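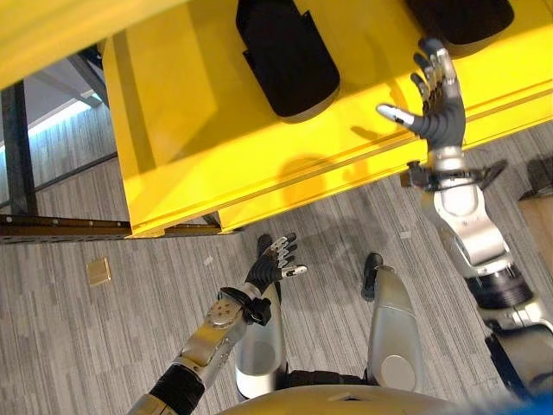
Liste : amenagement-locaux
Objet : Re: Rayonnages jaunes du plateau Avden, rangement des pièces moulées
Date : 22 mars 2023
De : Service des moyens généraux, site de Jerotbridge

Mesdames, Messieurs,

Le service des moyens généraux a pris connaissance du message adressé à la liste par l'unité Stockage intermédiaire, reproduit ci-après pour les abonnés qui ne l'auraient pas reçu. La réponse est diffusée à l'ensemble de la liste, plusieurs unités du plateau Avden ayant posé des questions voisines.

> Mesdames, Messieurs,
>
> À la suite du réaménagement du plateau Avden, notre unité
> dispose désormais de rayonnages jaunes à deux niveaux pour
> l'entreposage des pièces noires moulées en attente de contrôle.
> Nous souhaiterions obtenir des précisions sur quatre points.
>
> 1. Les coques allongées peuvent-elles être posées à plat sur le
> niveau supérieur, ou doivent-elles obligatoirement être rangées
> sur chant, comme dans l'ancien local ?
>
> 2. Le niveau inférieur est-il destiné au stockage ? Nos agents
> l'utilisent de manière variable selon les équipes.
>
> 3. Quelle procédure convient-il de suivre pour l'entretien des
> surfaces peintes ? Des traces apparaissent sur les plateaux et
> le produit fourni avec l'ancien mobilier ne semble pas adapté.
>
> 4. Le sol étant revêtu de dalles de moquette, faut-il prévoir
> une protection au droit des pieds ?
>
> Nous vous remercions par avance de votre réponse.
>
> Unité Stockage intermédiaire
> Plateau Avden, local 212

Les réponses suivent l'ordre des questions.

1. Disposition des pièces sur le niveau supérieur

La pose à plat est autorisée et devient la règle pour toutes les pièces à rebord, y compris les supports en forme de chaussure. Le rangement sur chant était lié à la faible profondeur des anciennes armoires Brenberg et n'a pas été reconduit. Les pièces sont alignées dans le sens de la longueur du rayonnage, en une seule rangée et sans superposition. Un intervalle régulier est laissé entre deux pièces voisines, suffisant pour que l'une puisse être saisie sans déplacer l'autre.

Il est demandé de ne pas faire dépasser les pièces du chant avant. Les coques de grande longueur qui ne pourraient être logées dans ces conditions sont à signaler au service, qui proposera un emplacement dans la réserve commune.

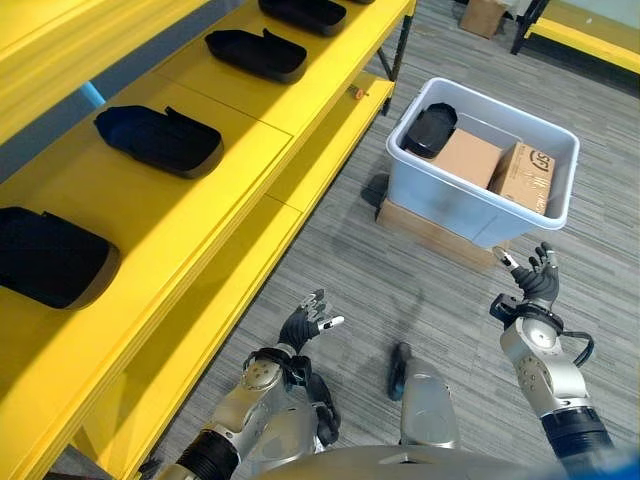
Rayonnage jaune du plateau Avden : supports noirs alignés sur le niveau supérieur, niveau inférieur en retrait du sol.

L'orientation des supports n'est pas imposée. Les équipes qui travaillent sur un même rayonnage voudront bien retenir une orientation commune et s'y tenir d'un bout à l'autre de la rangée. Les étiquettes de lot sont placées dans la pochette de suivi de l'unité ; elles ne sont en aucun cas collées sur la peinture. L'adhésif employé jusqu'à présent a laissé des marques sur deux ensembles du local voisin, dont la reprise a été refusée par le fournisseur.

2. Utilisation du niveau inférieur

Le niveau inférieur n'est pas une surface de stockage permanent. Il peut recevoir des pièces pendant la durée d'une préparation, à condition d'être dégagé en fin de poste. Les cartons, les outils et les effets personnels n'y sont pas admis. Les petits éléments tels que bouchons, embouts et fixations, en particulier ceux de couleur orange, sont à remettre dans les bacs prévus à cet effet dès la fin de l'intervention : plusieurs ont été retrouvés sous les rayonnages lors du dernier passage de l'entreprise de nettoyage.

L'unité du local 26 a obtenu l'an dernier une dérogation pour le stockage au niveau bas. Cette dérogation reste valable jusqu'à la fin du mois de mai. Elle ne s'étend pas aux autres locaux et son renouvellement n'est pas envisagé à ce stade.

3. Entretien des surfaces peintes et contrôle des coques

Les plateaux et leurs chants arrondis se nettoient au chiffon microfibre légèrement humide, puis sont essuyés à sec. Le produit dégraissant livré avec l'ancien mobilier est à proscrire et les flacons restants seront collectés par nos soins. Une attention particulière est demandée pour les joints entre panneaux et pour la rainure de la face supérieure, où la poussière s'accumule. Un pinceau souple suffit. Les éponges à face abrasive, même fine, ternissent le jaune de façon irréversible.

Avant dépoussiérage, les pièces sont retirées une à une et déposées sur une surface propre. Ce moment est mis à profit pour l'examen visuel. Pour les coques allongées à nervure centrale, la pièce est tenue verticalement, par le bord, la face creuse tournée vers l'agent, de manière que la lumière rase le rebord.

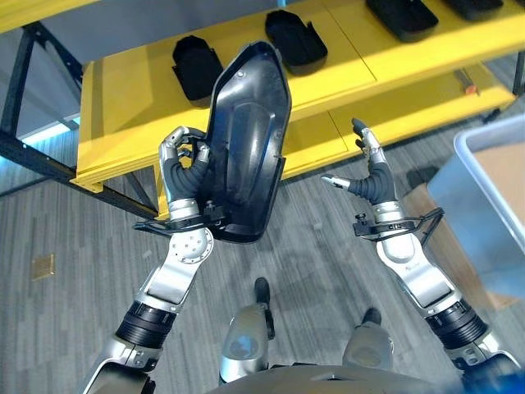

L'examen porte successivement sur le rebord, sur le fond et sur les trous de vis, dont le pourtour doit être exempt de bavure. La finition brillante rend les rayures superficielles très apparentes ; celles qui ne s'accrochent pas à l'ongle ne justifient pas une mise à l'écart. Toute fissure, en revanche, même courte, entraîne le retrait de la pièce et l'ouverture d'une fiche. Les fiches sont à transmettre sous 5 jours ouvrés à l'adresse fonctionnelle du service, avec la référence du lot et le numéro du local.

Il est rappelé que l'inventaire du plateau, arrêté à 469 pièces toutes catégories confondues, sert de base à la répartition des emplacements. Les unités qui constateraient un écart sont invitées à le faire connaître avant toute nouvelle demande de mobilier.

4. Protection du sol

Les dalles de moquette grises posées sur l'ensemble du plateau supportent la charge des rayonnages sans plaque de répartition. Aucune protection supplémentaire n'est donc requise au droit des pieds métalliques. Les patins en feutre sont déconseillés, car ils se déplacent sur ce type de revêtement et finissent par se loger dans les joints.

Les rayonnages ne doivent pas être traînés. Tout déplacement, même limité à quelques centimètres, fait l'objet d'une demande préalable et s'effectue plateaux vides, en soulevant l'ensemble. Les dalles tachées ou décollées peuvent être remplacées à l'unité ; la société Bundgaard, titulaire du marché, conserve un stock du même coloris. Les salissures sombres ordinaires relèvent de l'entretien courant et n'ont pas à être signalées séparément.

5. Dispositions pratiques

Les présentes indications s'appliquent dès réception. Elles seront intégrées à la prochaine version de la notice d'usage des locaux, dont la diffusion est prévue en mai. Dans l'intervalle, les unités peuvent afficher une copie de ce message à proximité des rayonnages, en dehors des surfaces peintes.

Les demandes portant sur d'autres mobiliers du plateau, notamment les tables hautes et les dessertes, sont à adresser dans un fil distinct afin de faciliter leur classement. Merci également de limiter les citations au passage auquel il est répondu.

Nous vous prions d'agréer, Mesdames, Messieurs, l'expression de nos salutations distinguées.

Service des moyens généraux
Site de Jerotbridge

--
Liste amenagement-locaux
Les réponses à ce message sont envoyées à tous les abonnés.
Pour se désabonner, écrire à l'adresse de gestion de la liste en indiquant « désabonnement » en objet.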